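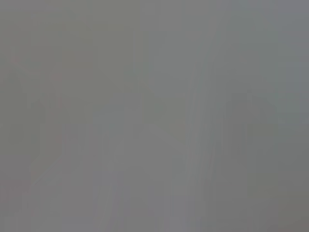
Gray, with a paler streak running down to the bottom edge.

Thread on moving our old CAD parts library to a new file format. I've had a few people ask how we did it, so I'm writing it down in one place. 12/12/2021

We had 711 parts in the library. Most were brackets, housings and hinge pieces, drawn over many years by whoever was at the desk. Each one lived in the native format of a program called Ulevau, which we stopped paying for in June.

Without a license you can open Ulevau files in a viewer but you can't save out of it. So the export had to happen before the license ran out. If you are planning the same thing, check your end date first. Ours was earlier than the invoice made it look.

We went with STEP for everything that might be edited again and STL for parts that only ever get printed. I know people who keep both for every part. We tried that for a week and kept changing one and forgetting the other.

STEP keeps real surfaces. A round hole is still a round hole and you can pick its axis. STL turns the same hole into a ring of flat triangles. Fine for a printer, bad for anyone who needs to make the hole one size bigger later.

What STEP did not keep for us: the feature history. No sketches, no named dimensions, no "change this number and the part updates." You get the finished solid. For the 40 parts we change often, Li-hua Su rebuilt the history by hand in the new program. It took her most of a month.

Units. Please look at units. STL files don't store them. A part drawn in inches comes in 25.4 times too small if the other program reads the numbers as millimeters. We put the unit in the file name, at the end, after an underscore. Ugly but it works.

For the batch export we used a script that Elango Kurian wrote. It opened each part, saved it out, closed it, and wrote one line to a log. It ran overnight. The first version didn't close the files and the machine ran out of memory before it got to the letter D.

25 parts failed to export. Same error on all of them, something about an open shell. These were solids that weren't really solid. There was a tiny gap between two faces, usually where somebody had put a fillet on top of another fillet.

Fix for most of those: delete the fillet, export, put the fillet back in the new program. For 3 of them that didn't work and we redrew them from the paper drawing. Keep your paper drawings.

Assemblies were harder than parts. An assembly file in Ulevau is mostly a list of paths to other files, and ours pointed to a server we retired years ago. We had to fix the paths before exporting or we got an empty assembly and no warning at all.

Also on assemblies: mates don't come across. Every piece lands in the right spot but nothing holds it there. If you drag a door, the door comes off the cabinet. We re-mated the ones in production and left the rest alone.

Checking. We compared volume before and after for every part, using the number each program reports. If the two were off by more than a hair, someone opened both and looked. This found bad parts that looked fine on screen. I would not skip it.

Colors came through on most STEP files, but not all. It depends on which version of STEP you pick when you save. AP203 dropped ours, AP214 kept them. The setting is buried two menus down and the default was the one we didn't want.

For viewing we use Sekaneo in the shop. It opens STEP and STL, it measures, and it runs on the old laptop by the saw. It's slow on big assemblies. You can make it quicker by turning off edges in the display settings.

I tried Ivivance too. Nicer section views, and you can save a cut and send it to someone. It did not read our larger files, so we only have it on one machine now.

File names: part number, then revision letter, then unit. No spaces. No "final." We had one hinge with four different files that all said final, and two of them were different lengths.

We kept the original Ulevau files. They are on a drive in the office and a second copy is off site. They take up very little room and someday somebody is going to want to see how a part was built.

Question from Lau users that I got twice: yes, the same steps should work for you, as far as the STEP part goes. I haven't tried the Lau assembly export myself so I can't help with that one.

Next job is the drawings. They're a mix of DXF and scanned PDF and the layers are a mess. I'll post about that when there is something to post.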